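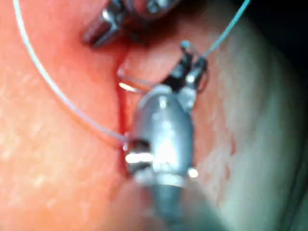 Stitches: How a Cut Is Closed

Vovville Children's Learning Service — Your Body and How It Mends

When you graze your knee, your body can usually repair the skin without help. A longer or deeper cut is different. Its two edges may need to be held together while they heal, and one way to do this is with stitches.

What is used?

Doctors call the thread a suture. It may be white, blue or another colour. A colour that stands out is easier to see while the work is being done.

The needle is not like the straight one in a sewing box. Many surgical needles are curved, so that they can go in on one side of a cut and come up on the other. They are small and smooth, and fingers are not the best tool for holding them. A surgeon grips the needle in narrow metal jaws instead. A second instrument may be used to help with the thread or the tissue.

How is a stitch made?

The needle passes through one edge of the cut and then through the other, drawing the thread behind it. The thread is pulled until the edges meet — firmly, but not too tightly — and a knot keeps it in place. A short cut may need only 2 stitches. A long one may need many more.

Does it hurt?

Medicine is normally given first. It may make one part of the body numb, or it may send the patient into a deep sleep for an operation.

What happens afterwards?

Some threads slowly dissolve inside the body. Others are taken out by a nurse or doctor when the cut has healed enough. Stitches should be kept clean and should never be picked or pulled.

Words to know

Incision: a cut made by a surgeon.
Suture: a stitch, or the thread used to make it.
Tissue: the soft material that parts of the body are made from.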